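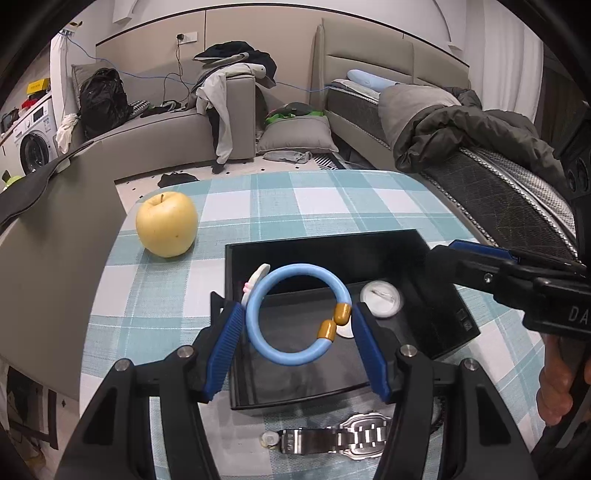 Light blue bracelet held in the gripper over the open black box.

Sirneck staff meeting, packing and returns
Sep 15, 2023
Chair: Freya Dobson. Minutes: Lionel Treloar.

1. Gripper work. Management wants 400 recorded pick-and-place runs on small items before the Bruneo arm is considered for the jewelry bench. We have 104. Freya said the pace is fine. Lionel asked fine for whom — the people recording are the same people who pack, and the packing targets have not moved since July.

2. Jobs. Staff asked again whether the bench goes from four seats to 2 once the arm is in. Freya said "roles will evolve." Asked to put that in writing, she agreed to ask Hekero. Several present noted this was the answer last time.

3. Sore wrists. Two packers report pain after long sessions with the hand-held grippers. Breaks to be logged as paid time. Agreed.

4. Vendor claims. The Nuttall slides show bracelets boxed with no damage. Lionel wants to know who clasped and sorted them first. No answer yet.

Action: Freya, written reply on seats. Lionel, break log.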